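How to restring a tennis racket at home (two-piece, drop weight machine)

2018-07-14
By Eun-seong Jin 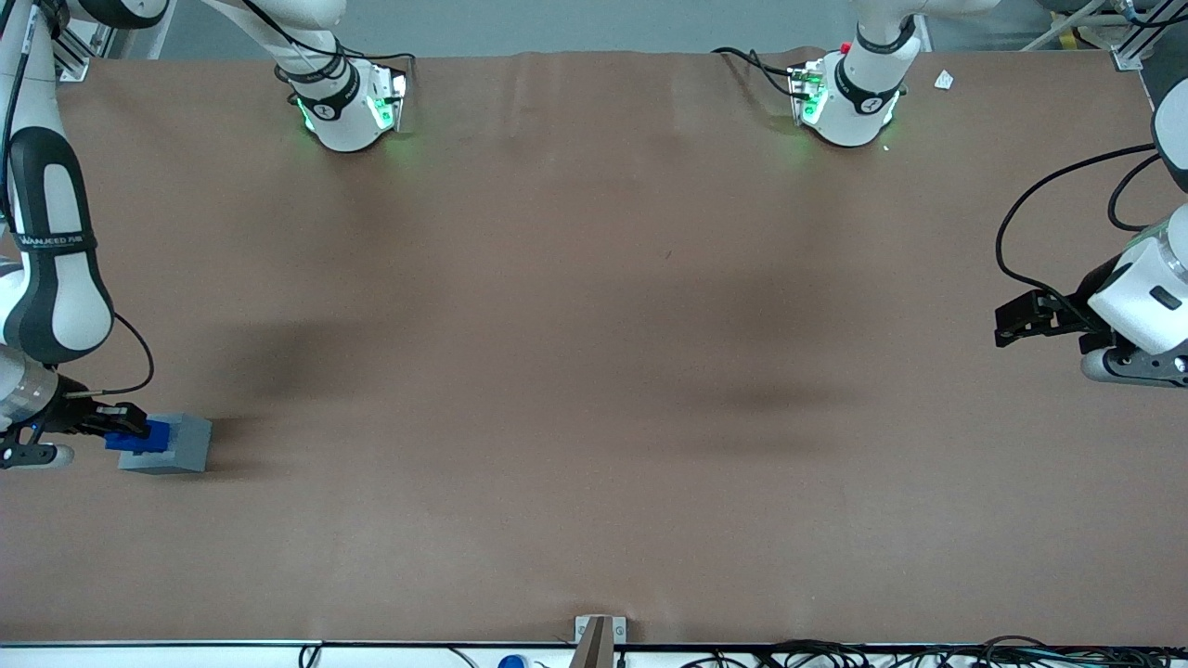
Brown tabletop, bare in the middle.

Quick version of this because people at Mullham keep asking me between sets and I never get through it before the next court change. This is for a drop weight machine, two-piece job, 16x19 frame. If your racket is something weird look up the pattern first.

What you need: the machine, two fixed or floating clamps, a starting clamp if you have one, an awl, cutters, needle nose pliers. A set of string. Scissors will not do, they squash the end and then you can't get it through the grommet.

Before you cut anything

Look at the old strings. Write down which holes the mains skip, and where the four knots are. Take a photo with your phone. I've done 783 rackets and I still take the photo.

Cut the old strings out starting from the middle. Go diagonal, a main and a cross, a main and a cross, working outward evenly. Don't cut all the mains first and leave the crosses — frame gets pulled one way and that's how you crack one. Pull out the bits, check the grommets. Cracked or worn sharp, replace the strip now. A sharp grommet will eat a new string in a week.

Mounting

Head supports at 12 and 6 first, snug. Then the side arms. Snug, not crushing. Racket should not slide if you push on it but you shouldnt see the frame bend either. Spin the turntable all the way around once and make sure the handle clears everything.

Mains

Cut the set in half. Longer piece for the mains if your pattern needs it, otherwise equal.

Mains start at the throat on some frames, at the head on others. Your photo tells you. Feed both ends through the two center holes so the loop sits on the outside of the frame, and even up the ends.

Clamp the left center main close to the frame where the loop is. Tension the right one. Lower the bar slowly, don't drop it. If it ends up well above level, lift it, wind the gripper back a notch, go again. You want the bar horizontal or very near. Few degrees is fine, nobody on your league team can feel it.

Clamp the right one, release tension. Now pull the left one, take the clamp off while the weight is down, and reclamp it at the far end.

From there: two on one side, two on the other. Never get more than three ahead on a side. Keep going out to the last main.

Tie off. Double half hitch is all you need. Pull the knot tight by hand with the pliers, then clamp comes off. Some people add a few pounds on the last main to cover what the knot loses. I add 2. Leave a short tail, don't trim right up against the knot.

Crosses

Start at the head, finish at the throat. Most manufacturers want it this way around so just do that.

Starting knot or starting clamp, your choice. If you tie a knot, tie it on a main that has a big enough hole (look for the wider grommets) and make it bulky enough that it doesn't pull thru.

Weave over, under, over, under. The next one is the opposite. Check every row before you tension it. A missed weave four rows back means undoing four rows, I have done this at eleven at night before a tournament and it is not fun.

Weave one ahead if you can. So, weave the second cross before you tension the first, it makes the string slide easier and you burn less on the friction. Pull the slack through in a big fan shape, move it up and down as you go so it isn't sawing in one spot. Matters a lot with gut and multifilament, less with poly.

Straighten each cross with your fingers before the bar goes down. Much harder to do it after.

Last cross, tension, clamp, tie off same as before.

Tension

Check the range printed on the frame. Start in the middle. Poly goes lower than you think, drop a few pounds from whatever you used with synthetic gut. Write the number on a bit of tape and stick it in the throat so next time you know what you liked or didn't.

Finishing up

Loosen the side arms first, then the head supports, a little at a time. Take it off. Straighten any strings that wandered. Trim tails. Stencil if you care about that, I mostly dont.

First one takes forever. Mine took a whole evening and I put the crosses in with two mistakes. Played fine with it all summer anyway. Now it's about a movie's length with interruptions.

Restring again in November if you play indoors over winter, even if nothing broke. Poly goes dead long before it snaps.

Next one will be grips and overgrips, probably shorter.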